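How I Look After a Two-Armed Robot

Hi! I'm Kojo Ansah, and I take care of a robot called Pedeck. Pedeck is two silver and black arms that work at a wooden table – no head, no legs, just arms! Every morning at 9 I check them before they touch anything.

First I look at the grippers. Those are the robot's hands, and each one has two black fingers that open and shut like tongs. 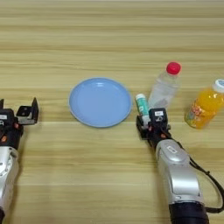
The right gripper holding a small tube, next to the blue plate.

Next I follow the black cables. A cable needs a nice loose loop so the arm can bend without tugging on it. (Try bending your elbow in a tight sleeve and you'll see what I mean!) Then I feel the bolts at the joints and tighten any that wiggle.
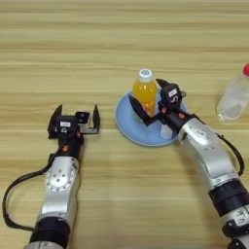
Teaching the hands how hard to squeeze

A juice bottle is fatter than a tube, so the fingers have to stop sooner. My friend Ilir Angelovski and I try lots of squeezes and write them all down. Our notebook is up to 169 pages now!

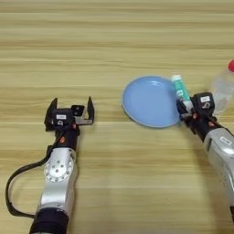

If a finger pad gets shiny and smooth, things can slip, so I swap it for a new one. It takes two tiny screws, and I drop at least one of them every time. Then I wipe the table and Pedeck gets to practice until lunch.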